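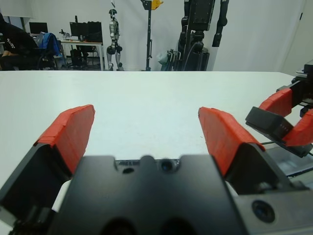 Support Community > Workspaces > Tables and Surfaces

Cleaning schedule for a white tabletop in a shared room

Last updated: Fri 14 August

Flakgate_Facilities
Our department maintains a shared room with a white worktable and a pair of monitors. The tabletop shows marks readily, and a cable crosses it toward one side. Please advise on a suitable cleaning routine and on whether the cable should be rerouted.

Probert Surface Care
Wipe the table at the close of each working day with a damp cloth and mild soap, then dry it. Abrasive pads are not recommended on a white finish. Lift the cable and clean beneath it. Persons seated nearby should be notified before any spray is used. A full cleaning, including the legs and underside, may be scheduled for October.

isus_desk
we use plain water, works ok. cant help with the cable

Ino Office Services
The cable should be routed along the back edge and secured with clips placed every 20 centimeters. Adhesive clips must be tested on the underside first. Do not fasten a cable that is under tension.

Related items
Removing ink from white surfaces
Monitor placement in shared rooms
Repainting plain white walls
Booking forms for shared rooms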